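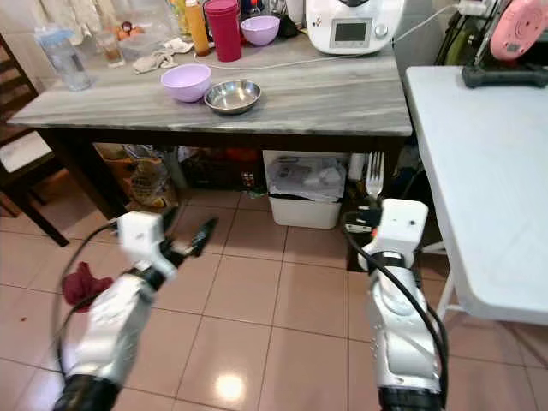 Who teaches a robot to set a table? At Lasum, a small automation firm in Cuvville, the job falls to people on an hourly wage, who steer the machine through the chore again and again while a computer keeps a record of every motion.

3 min read

The record is what the company is after. Lasum wants to sell a household helper called Bido, and Bido learns by example. It is shown a spoon being moved, then shown it again from a slightly different spot, and continues in this way well past the point where a teenager would have left the room.

Lasum said on April 15, 2024, that it had collected 900 examples of kitchen chores for its learning system. The company threw out 162 of them. Another 137 are waiting for a second look, which puts them in the same position as most of the mail in Lasum's front office.

"A bad example is worse than a missing one," said Siiri Oksanen, who runs the collecting. "If you hesitate over a bowl, the system learns that bowls are something to hesitate over. We had one that paused before every cup, very politely. That was me. I do that."

The firm used to gather its examples in a workshop, on a clean bench under even light. The results were excellent as long as the customer lived in a workshop. When the same system was tried in an apartment it did poorly, and Lasum has been working in real kitchens since, with the owners' dishes and the owners' idea of where things go.
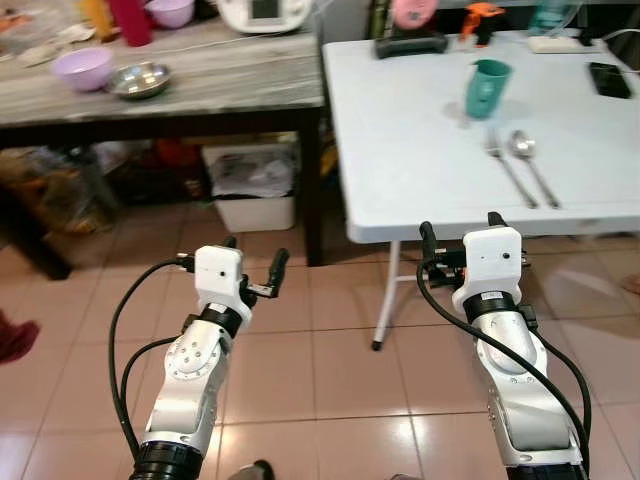
Owners are paid for the loan of the room and asked to leave it alone, a request that many of them find hard to follow. Ulla Rautiainen, who handles the bookings, said people tend to scrub the place the night before. She now phones ahead to ask them to stop.

"They hear that a robot is coming and they clean for it like it's an aunt," she said. "We need the crumbs."

Each session lasts 2 hours, after which the operator has to rest and the reviewers get their turn. Raimo Kokkonen, one of the reviewers, watches the recordings at normal speed and marks where each attempt begins and ends. He decides if it was a success, which is a matter of more debate than he had been led to expect. A fork placed upside down counts. A fork placed on a plate that was supposed to be somewhere else does not. A fork on the floor was briefly filed under "other," until the category grew large enough to need its own name.

Not everyone in town is convinced. Aatos Pesonen, who teaches shop classes in Cuvville and was hired as an operator last year, left after one season. He said the pay was fair and the chairs were good, but he had begun to think about his own dishes in terms of approach angles.

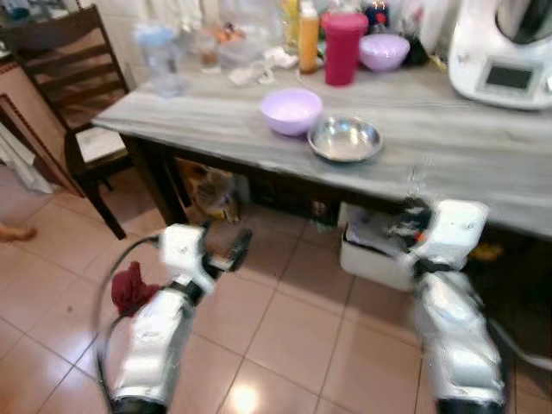 Variety is what Lasum pays for, and Oksanen keeps a list of what each kitchen adds to the pile. Two bowls of the same color are welcome, and so is a shiny steel one, which gives back reflections that a system has to learn to ignore. Glossy floor tile goes on the list for the same reason. A brown-and-white cat crouching in the shadow under the table goes on it too, in a column that Oksanen has labeled "residents."

The next round moves to Partanen, an apartment block across the river, in May. Tiina Sjöberg, who manages the building, said several tenants had offered their kitchens and one had offered only the oven, in the hope that somebody would clean it.

Lasum has not set a price for Bido or a date for its release. Oksanen said the system can be trusted with spoons. Asked about glasses, she said the company was still collecting.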